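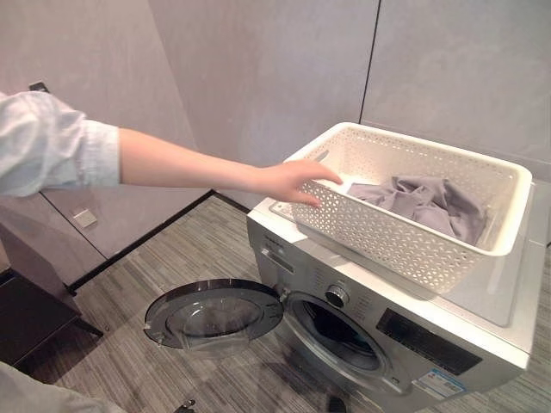 ## Laundry corner, a small thread

**1/** Today I did one machine of laundry and I decided to write about it. Since we moved in the new flat I have more opinions about washing than before. If you are not interested in socks and drains, please mute me until the evening, I will not be offended.

**2/** First, the basket. White plastic, with many tiny holes in the sides, and a thick rounded rim. I park it on top of the washing machine, a bit diagonal, because straight it does not please me. In it you see one grey thing only, all crumpled. It is my favourite colour for clothes, this grey which is nearly lavender.

**3/** My mother had a basket of wicker and it was catching every jumper. I lost 2 good jumpers to that basket and I still remember them. With a smooth rim your fingers go over the edge and nothing pulls.

**4/** The machine is a front loader, silver-grey and white, and the door opens to the left. In our old place in Moratgate the door opened to the right, straight into the wall, and I was loading everything with one arm like a person who feeds a nervous horse.

**5/** @Isla Pomare asked me if I leave the door open between the washes. Yes, always, wide. The rubber seal must breathe. When I close it for two days there is a smell of old pond, and then the towels have the smell also.

**6/** And please wipe inside the fold of the seal. Use an old face washer, not a paper towel, it breaks in small pieces. Last month I found there a hair tie, a five-cent coin and something that was once a tissue. The coin is now very clean.

**7/** My order of work, for those who like order:
- pockets first
- zips closed, buttons open
- greys and blues together
- towels alone, 40 degrees
- woollen things by hand, in the laundry tub, and with patience

**8/** About detergent I had a long discussion with Magnus Cowie. He pours until he feels it is enough. I use the small scoop, level, and for a half load I take less. He told me his clothes smell like a mountain. My answer was that they also feel like a mountain. We are still friends.

**9/** I have a little notebook for the laundry – yes, really. The long cotton program at our place takes 210 minutes. With the extra rinse it is 226. I wrote it inside the cover so I know if I can go to the shops and return before the end.

**10/** Somebody will ask why I need the extra rinse. My skin is a bit sensitive at the elbows, and I wear often my sleeves short or pushed up, so the cuff is rubbing there. With the extra rinse it is better. For other people maybe it changes nothing.

**11/** Correction to post 7: Carys Voyle writes me that the buttons of shirts should be open but the buttons of doona covers should be closed, otherwise all the socks go inside and make a holiday there. She is right. I opened a doona cover last winter and took out a complete wardrobe.

**12/** Drying. We have no dryer and I don't want one. The clothes line is on the balcony and in October the wind there becomes strong, so I bought wooden pegs with a thick spring. The cheap plastic ones lose their colour, then they break in your hand exactly when you hold a wet sheet.

**13/** A question for you, because I could not solve it: does a lavender-grey cloth lose more colour if it dries in the sun? Elba Vergara says to turn everything inside out. Kadri Rätsep says to put it in the shade and have a coffee. I tried both but with different clothes, so it was not a serious experiment.

**14/** I also look for a narrow shelf for above the machine, for the powder and the peg bag. White or light grey, not deep, it should not hit my forehead when I bend down. If you have seen one in a second-hand shop, please send me a message.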